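**Cell upkeep thread, 09/02/2022**

Okay, several of you asked how I look after Lulline, and I promised a proper answer and then went quiet for most of the summer. Pour yourself something. I ramble.

---

Quick background for new folks. Lulline is one arm, one two-finger gripper and one bench, in the back half of our shop in Ninderville. She also has a simulated copy that lives on my desktop, and I look after the copy the same way I look after the metal one. Most of this thread is about the copy, so if you came for grease guns, hang on till near the end!

---

People tend to think a simulated cell needs no upkeep. Nothing wears out, right? Well, the real one keeps changing under it. Someone swaps a finger pad, someone shims the bench, the wrist camera gets knocked and put back a hair off, and bit by bit the two cells stop being the same cell. So I keep one notebook for both (a paper one, with coffee on it).

---

First job every session: open the fingers all the way and park somewhere boring. I do it before loading a single part. If the fingers don't look right from the wrist camera with nothing in front of them, they won't look any better once there's a bracket in the way, and you'll spend an afternoon blaming the bracket. Ask me how I know.

---

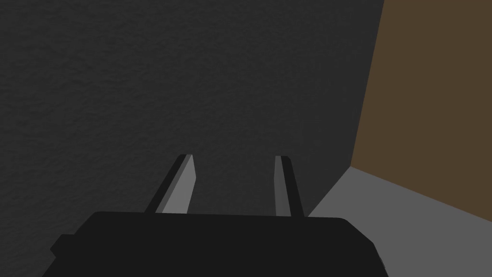
Lulline's sim copy from the wrist camera, fingers apart, nothing between them.

---

What I'm looking for in a view like that is pretty humble. Do the two tips come up to nearly the same height? Does the gripper body sit along the bottom where the real one sits? I have a printout from the real wrist camera taped beside the monitor, and I go back and forth between the two like somebody doing a puzzle at the dentist's.

---

The tip heights are the best tell, by the way. If the camera mount is rolled even a little, one tip climbs and the other sinks. I was fooled by that in the spring and "fixed" the finger lengths in the model when I should have fixed the camera angle. Took me two days to undo it. The fingers had been right the whole time, bless them.

---

Second job is the open width. The Halliday gripper on the real cell reports its own opening, and I put calipers on it too, as I'm a suspicious person. Then I tell the sim to open the same amount and measure tip to tip in the model. I let myself be a quarter of a millimeter off and no more.

---

(The Halliday fingers are lovely, I should say. Long thin blades, easy to get off, two screws each. I've used grippers where you had to take half the wrist apart to change a fingertip, and you do start to take it personally.)

---

Third job is saved poses. There are 319 in the file right now. After a cleanup I got it down to 264, was very proud of myself, and then we took on a new family of parts and up it went again. I replay the whole set in the sim with collision checking on, at slow speed, and I go make lunch.

---

When I come back there's usually a short list of poses that touch something. Most of them are old ones from before the bench moved. I don't delete those right away. I rename them with an "x" in front and leave them a month, and if the month goes by and no job has called for one, out it goes.

---

Please check the walls of your enclosure in the model too, and not only the table! I had Lulline's walls set to "visual only" for the longest time. The arm could go straight through one and the checker would smile and wave it on. Every surface she can reach is solid in the file now, even the ones I can't imagine her wanting to reach.

---

Somebody messaged to ask what I run all this in. It's Flumisura, which is our own little pile of scripts around a physics engine, so I can't send you a download link, sorry. The habits carry over to whatever you use. The habits are the useful bit anyway.

---

On to contact surfaces, which is where I've spent most of my evenings lately. A finger in a sim can be a plain smooth box and it'll pick up cubes all day. Give it something narrow to hold at an angle, though, and the box starts telling you fibs. So I've been putting real pad shapes on, teeth and all, and then checking them from odd poses where the light and the surroundings are different.

---

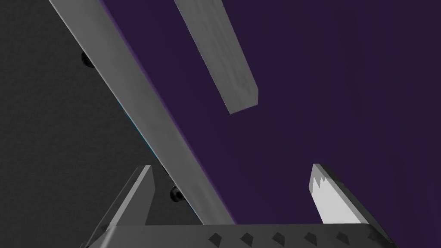

Pads are the part I check most slowly, and I like a pose with the wrist pointed well away from the bench for it, so I can go over the fingers without a part in the way. The white toothed pad near the top of the right-hand finger stands out nicely here, and you can see the little sawtooth edge. I also run my eye along the dark pointed studs at the top edge of the palm to see that they're evenly spaced. If I've scaled the palm wrong when I import it, that row is where I notice first.

---

I make the pads white in the model on purpose. Against gray fingers they're easy to find from any pose, and I'm not young, and my desk lamp is in a silly place. Color costs you nothing in the physics, so go ahead and be kind to your eyes.

---

And the purple! I keep a flat purple backdrop for everything past the cell. With a black one I kept losing the dark side of a finger against it, and I'd sit there tilting my head at the screen. Purple was my third try. Green made me queasy.

---

Teeth do come with a price. Every little point is something for the contact solver to chew on, and if you bring in the mesh just as the drawing has it, the whole thing slows to a crawl. I keep the pretty teeth for looking at and use a much plainer shape underneath for the contact sums. Then I raise the friction until the plain shape holds a test bar about as well as the real pad does.

---

How do I know what the real pad does? Bag of washers and a hook, friends. Close on a bar at a set force, hang washers on it until it slips, weigh the washers, write it in the notebook. I do it three times with a fresh pad and three times with a tired one. The tired numbers matter just as much, as most days the real Lulline is running on tired pads.

---

That brings us to the metal one (thank you for waiting, grease gun people). Pads come off every 2000 cycles whether they look bad or not. I wipe the finger faces with alcohol, look along each blade for a bend with a flashlight behind it, and put the screws back with fresh threadlocker. The little kind, the kind you can undo.

---

Then I re-zero the gripper with the fingers closed on nothing, and open and close it 18 times while I listen. No science in that number, it's what my first boss did and I never stopped. A dry slide has a sort of whisper to it. You'll get to know it if you stand there often enough.

---

After a pad change the sim gets its turn the same day. New pad thickness, new friction value, version number up by one, and back to the very first job with the fingers open and the printout beside the screen. If I leave it till the next morning I forget, and then the two of them have drifted apart again and I'm grumpy with both.

---

Still on my list: the cable bundle along the forearm isn't in the model at all, and it's the thing most likely to snag in real life. I want to put in a fat simple tube for it by October. I've tried it as a proper bendy cable and it thrashed around like a fish, so fat simple tube it is.

---

If you keep a simulated copy of your own cell, I'd love to hear how often you go back and measure the real thing. And if anybody has a cable model that behaves itself, my messages are open and I will happily trade you for my washer numbers.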